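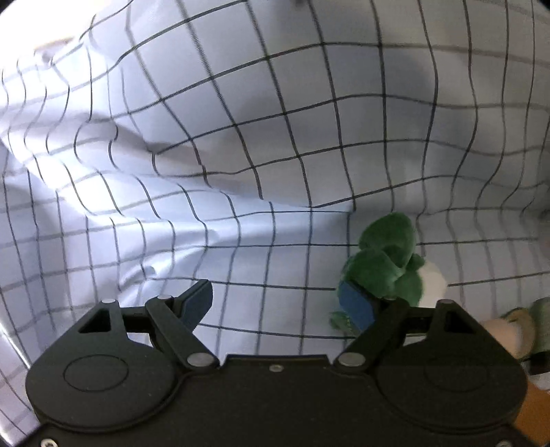 Eltlow pill scheme claims a drop in overdoses, but the sums are thin

Posted in News, June

A private firm that was paid to cut painkiller addiction in Eltlow says its scheme has worked. The town's own papers make that hard to believe.

Ideck, which won the contract without a rival bid, put out a four-page statement last week saying that overdose callouts in the town had "fallen sharply" under its Tusirham programme. It gave no figure for the year before. It gave no figure for the year after either, unless you count a bar chart with no numbers up the side.

What we do know is this. The programme signed up 800 patients who had been on strong opioid tablets for longer than three months. Each was meant to be seen by a prescriber, offered a slower dose, and given a phone number to ring at night. According to the minutes of the town's health board, 54 of them finished. The statement doesn't mention the 54. It talks about "lives touched", and by that measure a leaflet through the door would do.

Asked where the other patients went, Ideck said some had moved, some had "chosen a different path" and some were "still on their journey". Pressed on how many had gone back to buying tablets or heroin on the street, a spokesman said the firm was not funded to collect that information. It is an odd gap in a drugs programme. If people's tablets are cut and they drop off the books, the first thing you'd want to know is what they are taking now.

Jonatan Nyberg, who ran a needle exchange in the town until its grant was ended, thinks he can guess. "They stopped the prescriptions quicker than they were supposed to," he told us. "Then people stopped turning up, and that got written down as people getting better. I had men coming to me who had never touched a needle before. I'm not saying it was all down to Tusirham. I'm saying no one there asked me, and I was across the road."

The health board disputes this. Its reply said that doses were lowered "in line with patient wishes" and that it had received no formal complaints. Two former patients who spoke to us said they had never been told how to make one. One of them said she was rung up, told her next lot of tablets would be her last, and given the night number. She rang it twice and got a recorded message.

There is also the matter of who makes the replacement medicine. The tablets used in the programme are supplied by Thân, and the board's register of interests shows that Thân paid for the training days Ideck ran for local prescribers. That isn't against any rule. It was listed on page 20 of an appendix and left out of the press statement, and readers can make of that what they like. Thân did not reply to our questions by the time this was posted.

None of this proves the scheme has done harm. Overdose callouts may well have gone down. They may have gone down because the ambulance service changed the way it logs them, which it did in the same spring the programme started, a point the statement also passes over. Callouts that used to be marked as suspected overdose can now go down as "unresponsive, cause unknown". Anyone comparing the two years would need to add those back in. We asked Ideck if it had. The answer was that the firm was "confident in its approach".

The board will now decide if the contract should be renewed and widened to the villages along the river, with more patients and a bigger fee. Members have been given the four-page statement to read beforehand. They have not been given the completion figures, though these are in their own minutes from the winter, under any other business.

We have asked the ambulance service for its raw callout records covering both years. It says the request is being looked at.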